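Slouchy leather bag won't stand up, and the zip is stiff
Bags, Luggage and Leather Care > Repairs and Upkeep
September 2022

wattle_lane
I have a big black leather bag, a Hellden, bought second-hand for $232. The leather is soft and I like it, but it slumps whenever I put it down and the long metal zip is hard to start. I have to hold the top edge with one hand and pull with the other. Any fixes short of replacing the zip? 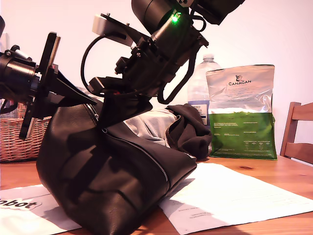

Black leather bag on the table, top edge held next to the zip.

mulga19
Stiff metal zips are usually just dry. Rub a plain candle or a graphite pencil along both rows of teeth, run it back and forth, wipe off the extra. Do it 2 or 3 times before you spend any money.

pannikin
Don't use graphite near a light lining. I did that on my Nemska and the grey never came out. Candle is fine.

mulga19
Fair enough. Candle, then.

kerbside_k
I don't think the zip is your problem. A bag that soft folds at the top, so the teeth are on a curve when you start pulling. Stuff it with a towel, lay it on its side and try again. If it runs smoothly full and sticks empty, it's the shape.

wattle_lane
Tried the towel. Much better on its side, still catches at the start.

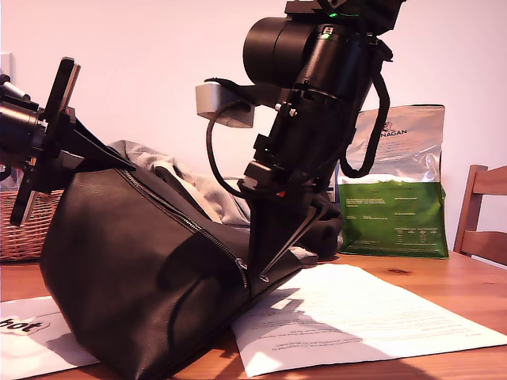 I'll do the candle tonight. As for the slumping, would a base board help? I can get a Werska insert for $19 but I don't know if it's worth it.

pannikin
I'd get it. Mine made a real difference, and it keeps the weight off the seams.

kerbside_k
I'd skip it. A hard board in a soft bag wears at the corners, and you can see the outline through the leather after a year. Cut a piece of thick felt to size instead.

pannikin
Only if the board is too big. Trim it, round off the corners and it's fine. I've had mine in for nearly 3 years.

mulga19
Either way, store it stuffed and go easy on conditioner. Too much makes soft leather even floppier.

wattle_lane
Candle did most of it. There's one stubborn spot near the end, so I'll do another coat. Going with felt for now, as I have some left over from chair legs.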